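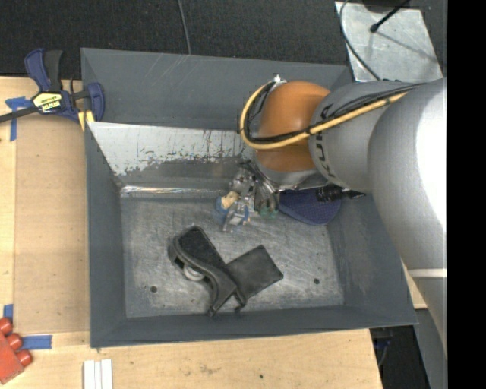

Moving every phone line at Kollik into the cloud will save money from the first month, according to Riku Kobori. Staff at the Hiratdale office have heard that sort of thing before.

2 min read

The firm plans to switch 300 desk phones to a hosted system from Akbulut in July, with calls, chat and video all in one app. Customers would ring the same number and be passed to whoever is free, at home or in the office.

How much it saves is harder to pin down. The quote covers 20 months, and the price after that is left open. Call recording is extra. So is support after 6pm - the hours when the help desk gets its angriest callers.

Shota Nagano asked at Friday's briefing what happens if the broadband fails. He was told calls would divert to mobiles, but only 33 staff have a work mobile. A backup line is "being looked at".

Kollik has not said whether the old exchange will be kept running during the switch. Akbulut did not answer our questions about what it charges for leaving early.

Contact the newsdesk | © Hiratdale Business News | Back to top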